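Wednesday, December 30, 2020
Operations notebook, Client Services. Entry by Chie Amano.

The Povemell account was transferred to this office this morning. Esmaeil Jafarzadeh remains the contact for billing until the January statements have gone out. The old ticket export holds 678 rows, of which 13 have no owner listed. These were assigned to me for now.

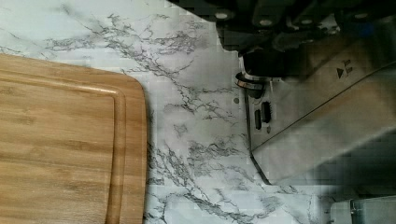 The import into Skikico stopped twice at the Fladthorpe records - both times on the date column. Dates were changed to a single format and the file was split into four parts. Parts one and two have loaded. The limit per file is 2,000 rows, so size was not the cause.

Outstanding: parts three and four, and written approval from Hashemi for the new response times. E.J. to check the duplicate contacts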